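Sorting fruit for the shared table

The fruit table at Honden runs from January through May this year, with one change from last season: apples and bananas no longer share a basket. Funmilayo Amadi reviewed the discard log and found 173 pieces thrown out over the last run, most of them bananas that had gone soft beside ripe apples. Apples give off ethylene, and bananas respond to it quickly.

Fruit is now laid out on the speckled gray tabletop before it goes into a basket. Set apples down singly so the skin can be checked on all sides. Red-and-yellow apples need a closer look than solid red ones – a shallow bruise is easy to miss in the streaking. 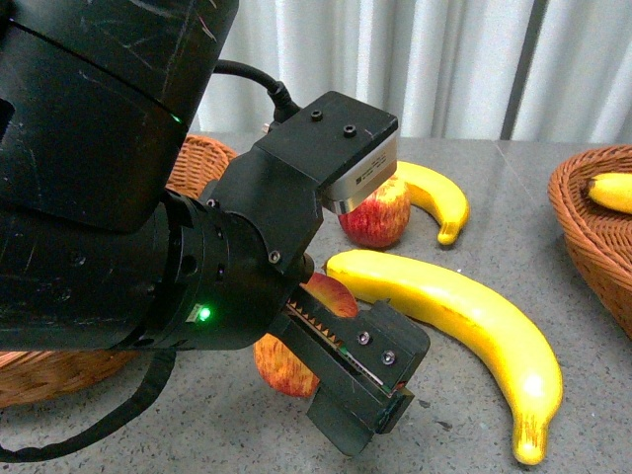 How long can apples stay in a basket at room temperature?
Up to 4 days on our table. After that they go to the refrigerator in the Endness kitchen, in the lower drawer, unwashed.

Baskets should be wide and shallow. Deep ones put too much weight on the bottom layer, and the lowest fruit bruises first. Limit apples to two layers, stem side up where the shape allows. Lower each one in by hand height or less; do not drop it over the rim. Woven wicker lets air through but has sharp ends where strands are joined, so run a finger along the inside before filling and trim anything that catches.

Bananas stay in the hand until needed – single bananas brown sooner at the torn stem. Keep the two kinds at opposite ends of the table.

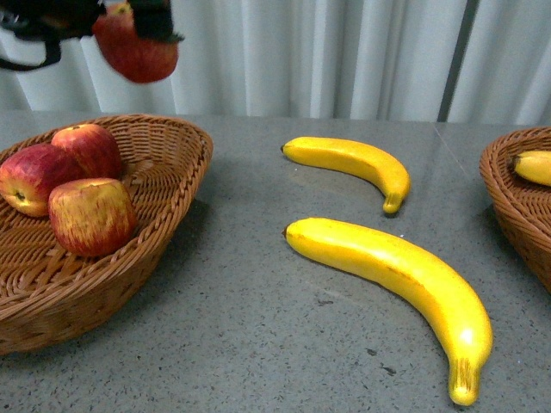

Red apple above the wicker basket at the left of the table.

The tabletop is wiped with a damp cloth and dried before fruit is laid out. Baskets are brushed, never soaked. Replacement baskets are on the shelf in the Ollero room, 3 at present. Report split rims to Garba Ojo, who is keeping the log until May.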